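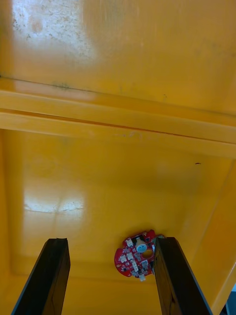 Bon, les comptes de Druseo sont enfin sortis. Je lis en diagonale dans le train, pardon pour les fautes. Le tri et la récup d'électronique, c'est toujours leur gros morceau : des bacs jaunes en plastique, tout éraflés, un petit circuit imprimé rouge au fond, et au bout de la chaîne l'essentiel du chiffre d'affaires. Le reste suit de loin.

Dividende : 40 centimes par action. Voté hier soir en assemblée, sans grand débat. L'an dernier, 6 centimes. Oui oui, six.

Kamran Yazdani (directeur financier) parle d'un "retour à la normale". Normale de quoi, on sait pas trop. Question posée deux fois dans la salle, réponse renvoyée aux annexes.

Les annexes justement. Page 6 : la vente des parts dans Gilamico est comptée dans le résultat. Donc une partie du dividende vient de là. Ça se reproduira pas l'an prochain, y a plus rien à vendre.

Letay Nigatu, pour les petits porteurs, voulait mettre la moitié en réserve. Rejeté. Ghasemi a voté contre elle, et avec le poids qu'ils ont au capital c'était plié d'avance.

Versement en deux fois. La première tranche part tout de suite, l'autre en février. Si vous avez vos titres chez Zeka, vérifiez vos coordonées bancaires, l'an dernier y avait eu du retard.

Pas encore regardé la dette. Je descends à la prochaine, je lis le tableau de trésorerie ce soir et je poste la suite ici.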